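Games for Young Players > How Games Work

What is a save point, and why can't you save everywhere?

September 3, 2023
By the Stukent children's page

Print this page | Send by e-mail

When you play a long video game, you cannot finish it in one afternoon. Some adventures need many weeks. So the game must remember what you did: where you stood, how many coins you had, which doors you opened already. This remembering is called saving. In many games you can save only in special places, and these are the save points.

Let us take a game which we will use in all of this text. It is called Flondis. You play a small traveller with a lantern, and you walk through the land of Trornascombe, from the harbour to the mountain. In the whole land there are 18 save points. Each one is a stone bell. You stand near it, you press the button, the bell rings, and the game writes down everything it needs.

What does the game write down?

Many children think that the game keeps a kind of film of everything they did. This would be much too big. The game keeps only a list. In Flondis the list has 867 lines. One line says in which room you are. Another line says how much health you have. Many lines are only yes or no: is the bridge repaired, yes or no? Did you talk to the baker, yes or no?

When you come back the next day, the game reads the list from top to bottom and builds the world again. The harbour, the trees and the music are the same for every player, so they do not need to be in your list. They are stored in the game itself.
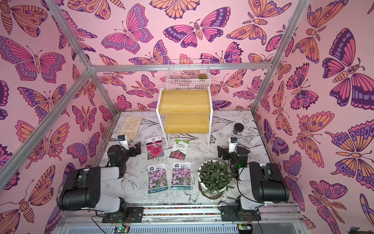 Liao asked us by letter why the game does not simply save all the time, as then no player would ever lose anything. It is a good question, and Liao is right that many newer games do this. It is called autosave. You often see a little turning wheel in the corner of the screen when it happens, and you should not switch off the machine while the wheel turns.

But autosave can also make a problem. Imagine that you jump from a high cliff, and the game saves when you are in the air. Now each time you load the game, you are falling again! You can never get back to the cliff. The people who make games must think carefully about this, and they tell the game to save only when you stand safely on the ground.

Why do some games make you walk to the next bell?

The first reason is an old one. Very early home games had almost no memory for saving. Some had none, and the player got a password to write on paper. If you copied one letter wrong, the password did not work, and you had to start from the beginning. Perhaps your parents remember this and can tell you how angry they were.

The second reason is the feeling of the game. If you can save after every step, a dark cave is not very exciting. When the last bell is far behind you and you carry up to 2,000 coins in your bag, you walk more slowly. You listen. You think if you should go back or try a little further. And when you hear the next bell, you are really glad.

This is also why a save point often stands just before a big fight. The makers want to be kind to you. If you find a bell in a quiet room, with some health potions beside it, be ready. Behind the next door there is probably somebody very large.

What are save slots?

A slot is like one drawer for one list. Flondis has 3 slots. A brother and a sister can each use one, and they do not disturb each other. Look always at the name on the slot before you press "yes". If you save in the wrong drawer, the old list is thrown away and the new one is put in its place, and the game cannot bring the old one back.

Some players use two slots for the same adventure. They save one time in the first and the next time in the second. If they make a big mistake, for example they sell the key to the lighthouse, they still have the older list and can try again from there.

Try it yourself

Take a sheet of paper and think of a board game which you have at home. Imagine you must stop in the middle because it is dinner time, and the table must be cleared. Write a list of everything you need to know to put the game back in exactly the same way. Whose turn was it? Where was every piece? In what order were the cards lying?

Then put the game back from your list and look if something is missing. The order of the cards is what most people forget.

Filed under: Video games, Words explained, Ages 8 and up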